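7th October

Oil finish test, continued. The boards are pale wood, the same batch we bought from Zalter in January. I wanted to know if the second coat needs the full waiting time that is written on the can, or if we can shorten it when the workshop is warm. The Nodatmont order needs many shelves and the drying rack is always full, so every saved hour is useful.

I cut 3 strips from one board and sanded them the same way. Strip A got one thin coat, strip B got two coats with the full wait, strip C got two coats with half of the wait. All wiped with the cotton cloths, not the blue paper, which left fibers last time.

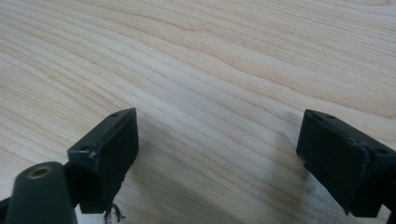
Strip A feels dry to the hand but it drinks water quickly. A drop left a dull ring after a few minutes. Strip B is good, the drop stayed round and I wiped it away without mark. Strip C is in between: the surface is fine in the middle, but near the end grain it is still a little sticky and it smells stronger than B.

I weighed the can before and after. We used 86 grams for the whole test, more than I expected, but a part of this went into the cloths. The cloths are now in the metal bucket with water and the lid is on. Please do not put them in the normal bin, even when they look dry.

Barreto oil compared with Esum oil: I still have no clear opinion. Esum is thinner and easier to spread, but it makes the pale wood more yellow. Barreto keeps the color closer to the raw board — at least under our lamps. I should look again near the window in the morning. The Barreto can is nearly 2 years old, so it is maybe not a fair comparison, and I would like to repeat it with a fresh one.
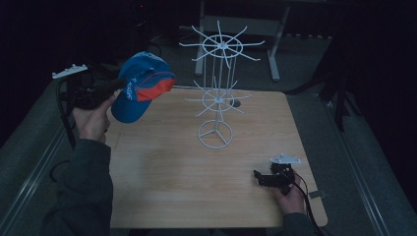 Can we sand between the coats with the 100 paper, to save buying a finer one? It is too coarse for this, it cuts through the first coat at the edges and leaves scratches which the oil makes darker.

For the Nodatmont shelves I will stay with the full wait and two coats. End grain gets a little extra oil on the first coat only, wiped well.

Still to do: write the opening date on all cans, order more cotton cloths, check strip C again before lunch tomorrow. If it is still sticky, I put it aside and make a new one from the same board.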